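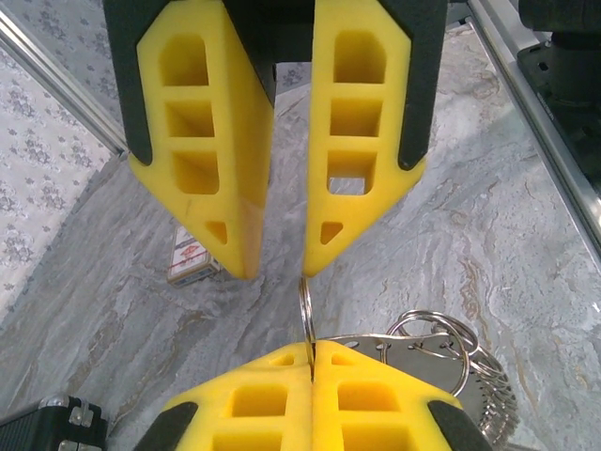 阅读时长：7 分钟

论坛首页 > 材料与工艺 > 缓冲与包装 > EVA 与 PE 泡棉

主题：闭孔泡棉黄变与压缩永久变形，能不能用同一个老化试验评价？

发帖：灰口铸铁

手上有一批 EVA 闭孔泡棉，黄色，做仪器箱内衬，冲切成型，带矩形减重孔。供方换过一次配方，新料在库房放了一个夏天，颜色变深，同时箱内承重面出现压痕，取出仪器后不能完全回弹。

质检的意见是做一轮热空气老化，老化后测色差，色差合格即放行，压缩永久变形不再单独测。理由是两者都由热引起，趋势一致。

我对这个理由有疑问。黄变主要看抗氧剂和发泡剂残留，压缩永久变形主要看交联度和泡孔结构，热只是共同的加速因素。请做过这类料的人说说，有没有可以互相替代的依据。

补充条件：标称密度 70 kg/m³，压缩率按 25% 控制，库房无空调，仪器长期放在箱内。

----

2 楼　slowcure

没有替代依据。颜色变化发生在表层，永久变形是整体行为。50 mm 厚的块料，表层黄得很明显，芯部力学性能可能没有变化。反过来也成立：交联不足的料，加足抗氧剂以后颜色很稳定，压 22 小时照样塌。

另外你说的黄色料本身就加了色粉。有色料测 Δb 意义有限，基准值已经偏高，黄变被底色掩盖。要测就让供方用同配方不加色粉打一块小样。

----

3 楼　模切老陈皮

不完全同意 2 楼。同一个供方、同一个配方体系内，色差作为批间一致性的监控手段是可用的。我们厂收 Flatis 的片材，每批做色差，超限才加做压缩永久变形。跑了两年，超限批次里多数压变也偏大。

成本要考虑。压变试验占夹具，占烘箱，一批五个试样，恢复时间也要算进去。每批都做，小厂做不起。

----

4 楼　slowcure

“多数压变也偏大”这句话需要反向数据：色差合格的批次里，有多少压变不合格？你们只在超限时才做压变，合格批从来没测，漏检率是未知数。这种抽样方式得不出相关性。

----

5 楼　模切老陈皮

合格批确实没有系统测过。但这两年没有客户就压痕投诉。

----

6 楼　slowcure

没有投诉不等于没有缺陷。你们的客户多半做周转包装，产品放进去几天就取出。楼主是长期静载，工况不同。

----

7 楼　灰口铸铁

对，箱子是随仪器交付的，仪器常年放在里面。压痕深了以后定位就松，运输时会窜动。

再补一个情况：压痕集中在减重孔之间的筋上，实心区域基本没有。

----

8 楼　半干法

那先不要讨论老化，先算应力。

减重孔开完以后，承重面净面积减少，筋上的实际应力高于按外形尺寸算出来的值。假设开孔率 35%，净面积只剩 65%，筋上应力就是名义值的 1.54 倍。按名义应力选的密度，到筋上很可能已经进了平台区，蠕变会明显加快。

再一个是筋的高宽比。细高的筋受压先侧弯，侧弯以后的残余变形从外面看和压痕一样，机理不同，换什么料都解决不了。判断方法：切开看剖面，筋两侧的泡孔如果一侧压扁、一侧拉长，就是弯曲。

----

9 楼　灰口铸铁

切了两块。一块两侧基本对称，另一块有明显的一侧压扁。看来两种情况都有。

开孔率按图纸算出来是 52%，比 8 楼假设的高。这个孔型是早期为减重定的，后来仪器换型变重，内衬图纸没有跟着改。

----

10 楼　半干法

52% 的话，筋上应力是名义值的 2.08 倍，再加上仪器变重，结论已经比较清楚，主要矛盾在结构。建议：

1. 承重区取消减重孔，或把开孔率降到 20% 以内，非承重侧壁可以保留。
2. 孔的四角改圆角，半径不小于 3 mm。直角冲切的角部容易有微裂，长期受压后沿角部扩展。
3. 尖端、薄边这类收窄的部位不参与承重，图纸上注明。
4. 结构改完再谈换密度。

----

11 楼　模切老陈皮

第 2 条补充：圆角对刀模有好处，直角接刀处容易留毛边。刀模费会高一点。我们一套模冲 2,000 件左右换刀，改圆角以后换刀间隔有延长，具体比例没有统计。

----

12 楼　Perton用户

换个角度。有没有考虑不用 EVA？交联 PE（XPE）同密度下压变通常更好，黄变也轻一些。缺点是手感硬，粘接要做电晕或者打底。我们用过 Skeveo 的 XPE 板，静载一年压痕比原来的 EVA 浅，不过没有做严格对照，厚度也不一样。

----

13 楼　slowcure

厚度不一样就不能比，压变是按初始厚度归一的，压痕深度不是。12 楼的数据只能当参考。

“XPE 压变更好”也要看交联方式，辐照交联和化学交联差别不小，泡孔尺寸也有影响。选材时让供方提供同一压缩率、同一温度、同一恢复时间下的数据，缺一项都没法横向比较。很多数据表只写一个百分数，恢复时间是 30 分钟还是 24 小时不写，两者可以差一倍以上。

----

14 楼　灰口铸铁

汇总一下目前的处理：

色差保留，作为外观项，不作为力学放行依据。压缩永久变形改为每个配方批首检，加季度抽检，70 ℃、22 h、压缩 25%，恢复时间统一为 24 h，在检验规程里写死。

图纸改版，底面承重区改实心，侧壁孔保留，四角 R3。旧料用于侧壁，用完为止。

新旧配方的对比样已经让供方打了，含不加色粉的。

----

15 楼　模切老陈皮

首检加季度抽检可以接受，这个频次小厂也做得起。但我仍然认为批间色差有监控价值，至少能提示供方换没换料。

----

16 楼　slowcure

提示换料可以，这一点我没有异议。如果只是为了发现换料，测密度和硬度更快，不需要进烘箱。

----

17 楼　Gyamfi箱包

问一下楼主，70 ℃ 是按什么定的？库房夏天到不了这个温度，EVA 在这个温度下已经接近软化，压变数值会很难看，和常温静载的排序可能对不上。我们内部用的是 50 ℃。

----

18 楼　灰口铸铁

沿用的老规程，没有查到来源。对比样到了以后 50 ℃ 和 70 ℃ 各做一组，另留一组常温静载，从六月开始每月量一次厚度。排序不一致就改温度。

最后更新：2021年2月27日

联系版务 | 版权归发帖人所有，转载请注明出处 | 返回顶部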